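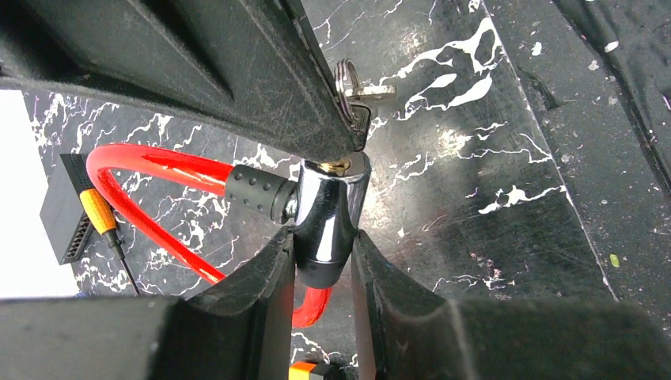 Cable Locks and Keys
Shearer Building Equipment Gallery, Tadomton Campus

The Shearer Building issues cable locks to residents and staff who keep bicycles in the covered racks on the Trillholm side of the courtyard. This page forms part of the equipment gallery and is intended to help borrowers recognize the parts of a lock, use it correctly, and return it in good order at the end of the loan period.

The red cable lock

The cable is red and glossy, and it enters the lock through a black sleeve covered with rows of small raised dots. The head is polished chrome, with a brass-colored keyway on top where the key is inserted.

Borrowers are asked to hold the head steady while turning the key. A key that meets resistance should not be forced. Withdraw it, check that the number stamped on the tag issued with it matches the number on the loan slip, and try again. Keys are not interchangeable between locks, even where the locks are of the same color.

Using the racks

The cable should pass through the bicycle frame and at least one wheel before it is closed around the rack. Locking the front wheel alone is not sufficient, and bicycles secured in this way may be moved by the building office. Please do not attach a cable to the handrail, the drainpipe, or the gate at the Cindolcombe entrance – these must be kept clear at all times.

Loans and returns

The building holds 220 locks for general loan. A further 69 are reserved for visitors and short-term guests and may be borrowed for up to one week. Each lock is issued with one key. The second key remains in the key cabinet at the front desk and is released only on presentation of the original loan slip.

Locks may be returned on any working day before the desk closes. On Friday the desk closes one hour early. A lock must be returned with its key and tag attached. Where a key has been lost, the lock should still be brought to the desk so that the loan can be closed and a replacement arranged.

Care of the lock

Cables should be wiped with a dry cloth after heavy rain and stored in a loose coil. Oil must not be applied to the keyway. Borrowers who find that a key has become stiff should report it to the desk, where a dry lubricant is kept for this purpose. All locks on long-term loan are to be brought in for inspection in November.

Questions about a loan may be directed to the front desk at extension 675.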